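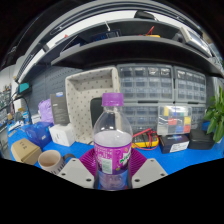

The grippers at work on the blue bench, with a bottle between the jaws.

Hi, I'm Raquel Mendes, and if you've written to Girier asking what a robot would cost you, I'm the one who wrote back (sorry about the spreadsheet!). We help small companies and schools work out what to buy, what to put off, and what to leave in the catalog.

There are four of us. Afiq Purba does the bench work and knows far more about fasteners than anyone should. Birgit Petersen handles quotes, leases and the long phone calls with suppliers. Eduardo Quintela visits your site and measures everything, including the doors. And then there's me, mostly budgets, plus the kettle.

How we got started

I used to do purchasing for a bakery supplier called Carvalho, and one December I was handed a robot arm budget and told to get on with it. I bought the arm. I forgot the stand, the guarding, the spare fingers, the training days and the electrician. We ended up with a very nice arm in a crate until spring, and I still wince a bit when I see one on a pallet. Birgit was on the other end of the phone for most of that mess, and a year later we rented two rooms in Altenness and put our names on the door.

What we do for you

Most people come to us with a number in their head and a video they saw somewhere. That's a fine place to begin! We ask what you want picked up, how often, and who will be standing next to it on a Monday morning. Then we write you a plan, usually 6 pages, with a price for each line and a second column for what it will cost to keep going. Fingers and pads get their own line. So do cables, which people always leave out, and so does the time your own staff will spend on it.

If you're not ready to buy, we'll say so. Last year we talked a school out of a second arm and into better benches and storage, and they seem happy (they sent cake).

We don't sell equipment and we don't take a cut from anybody who does. You pay us for the plan and that's it.

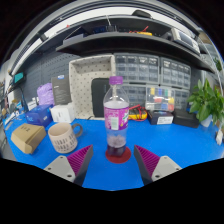
Our bench in Altenness: purple-capped bottle, mug, multimeter, and the plant.

Trying things out first

Before anything goes on an order form, we like to try the awkward objects. Bring us yours. Bottles, pouches, odd little cartons, whatever gives you trouble. Afiq will spend an afternoon on grip and finger shape with you, and you go home with notes you can put in front of your finance person. We call this a Mika day, after the first customer who asked for one, and it costs $1,050 for up to 6 objects. If you go on to order a full plan within the same budget year, we take that off the bill.

So far we've written 64 plans. The smallest was for a $2,000 budget, and I'm still fond of that one.

Who we work with

Packing rooms, labs, technical schools, a couple of family workshops. Mateja Babić, who runs the packing room at one of them, comes in twice a year to go over her replacement list with Birgit, and you're welcome to do the same once you have a plan with us.

Come and see us

Our next open bench is Saturday, December 6, 2025, from ten until three. Parking is behind the building, and the bell sticks, so press hard. If you can't make it, send me a note with your rough budget and a photo of the thing you want moved, and I'll get back to you within the week.

Raquel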